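14 June 2018

Print inspection, Dovach, the dance musical. Reel 4 of 6. Second look, because I didn't believe my notes from the first one.

The distributor's sheet says 80 minutes. The catalog at Idham says the same and I suspect one copied the other. Reel 4 alone ran long against the cue sheet. Someone has put back the rooftop number, or never took it out. I'd like to see paperwork before anyone writes "restored" on a poster.

Splices: one at 223 feet, one at 497. The first is old cement and holding. The second is tape, crooked, and drops frames right in the middle of the lead's turn. On screen he starts facing the window and lands facing the stairs. The program notes call this "daring editing." I call it a bad splice.
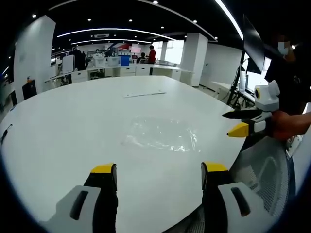
Sound is worse than last time or I was kinder in December. The taps are out of sync from the second splice on, late enough that you stop watching his feet. Tokarz claims their transfer fixes this. I ran their sample twice and the taps are still late, only now they are late and clean. Not signing off on that.

Color: magenta, as expected. The ballroom is pink, the snow is pink. Skip any grading talk until we know which element the Pendex negative really is. Their label says original. Labels say a lot of things.

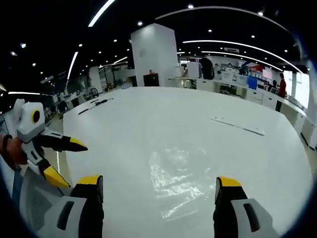
As for the movie – I still don't think it's as good as people say. The dancing is great when the camera leaves it alone. The plot about the stolen theater deed falls apart by reel 3 and the ending depends on a judge who likes waltzes. Fine.

To do:
Measure reel 5, leader to tail. Can says 1130 feet, don't trust it.
Remake the splice at 497, photograph before and after.
Ask Idham where they got their running time.
Ask Tokarz for the raw track, no cleanup.
Reel 6 smells of vinegar – keep it off the shelf with the others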